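Sewing a piped inset into a child's silk dungaree bib
Musano Sewing Notes – November 16, 2023

These instructions cover a contrast inset at the top of a lined bib, edged with fine covered piping. They apply to sizes up to 5 years. The seam allowance is 1 cm throughout unless stated otherwise.

Materials

Main silk, 130 cm wide
Contrast silk, one small piece
Cotton lawn for the lining
Fine piping cord, 2 mm
Truteck zip foot, narrow
Silk thread and a size 60 needle

The Levico bib pattern is used here, view B. The older Zakaria draft has a deeper neck curve and needs a longer strip of piping, but the order of work is the same.

Preparing the fabric

Press both silks from the wrong side with a dry iron. Cut the inset in a single layer, with the straight grain parallel to the centre front. Mark the notches with thread. Chalk can leave a line on pale silk.

Cut the bias strips 3 cm wide at a true 45 degrees. Join them with diagonal seams, trim the joins to 5 mm and press them open.

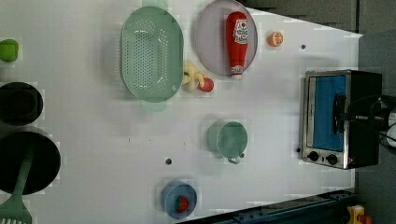
A reader of the September notes wrote in to say that her strips came out wavy at every join, and that cutting them between two sheets of tissue cured it. "I pin through all three layers and cut with long blades," she adds. "The silk doesn't creep, and I tear the paper off afterwards."

Tissue works well for strips of this width. Use few pins, and keep them inside the seam allowance.

Covering the cord

1. Fold the strip over the cord, wrong sides together, raw edges level.
2. Fit the zip foot and set the stitch length to 3 mm.
3. Stitch close to the cord but not against it. The final seam must fall inside this line.
4. Trim the flange to exactly 1 cm.

Do not pull the strip while stitching. A stretched strip twists round the cord and shows as slanting ridges once pressed.
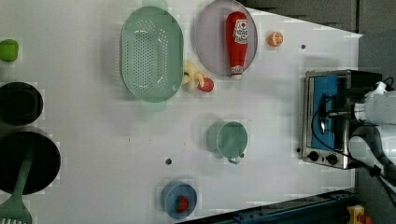
Lay the finished piping on the right side of the lower bib, flange to raw edge, and tack it by hand. Clip the flange every 8 mm round the curve – stop two threads short of the stitching. At each side seam, draw out 1 cm of cord and snip it off, so that the side seam lies flat.

Attaching the inset

1. Place the inset over the piping, right sides together, and match the notches.
2. Tack through all layers.
3. Turn the work over so that the first row of stitching is visible.
4. Stitch just inside that row, between it and the cord, with a 2 mm stitch.
5. Check the right side. If the earlier stitching shows, sew that section again slightly closer to the cord.

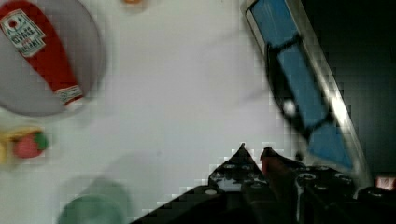 Grade the seam allowances before pressing. Leave the inset at 6 mm, trim the flange to 4 mm and the lower bib to 3 mm. Press all layers towards the lower bib, using only the tip of the iron, with a towel under the work to keep the cord round.

Join the lining at the neck and armhole edges, understitch by hand and remove the tacking. The shoulder straps go on last, after a fitting.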